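09/02/2018 — Plekum still, second run of the rye wash

Charged 500 liters from fermenter 2, the Kurnport rye. Wash smelled clean, a little green apple on top. Heat on low until the column was warm, then up a notch. First drops came later than last time, and I put that down to the colder cooling water.

Took foreshots to the waste jug and marked it. Heads ran sharp and thin, then softened all at once. I made the cut to hearts by nose and checked it against the small jar afterward. Hearts were good: pepper, bread crust, a bit of mint. Stopped collecting when the wet cardboard note showed up. Tails are in the blue drum for the next run.

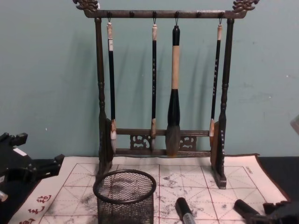
## Barrels

Hinrichs cask 216 is down again. No weeping at the head, so it's evaporation or the bung. Swapped the bung. Pulled a sample while it was open — more oak than I want at this age, and dry on the finish. Would rather move it to the used cask by the north door than let it sit until March.

The Skilelthorpe casks are fine. Two of them are still closed up and taste of very little.

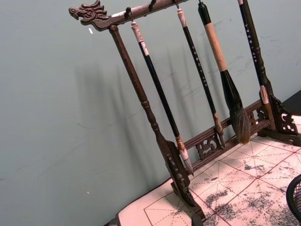

If we do move 216, the used cask needs a hot water soak the day before. Last time we skipped it and lost spirit through the staves for nine days before they swelled. Keep the rinse water and smell it. Any vinegar and the cask goes back.

## To do

- Clean the parrot and check the hydrometer against the spare
- Order bungs, same size as the last lot
- Proof down the hearts slowly, over several days. The last batch went cloudy from rushing it
- Find out if Kurnport can hold the same rye for March
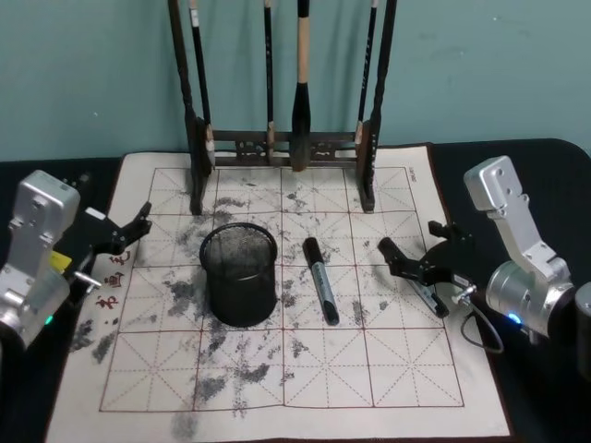

*Brush rack on the red-grid practice cloth.*

Gasket on the manway is getting stiff. It held today, but replace it before the next charge.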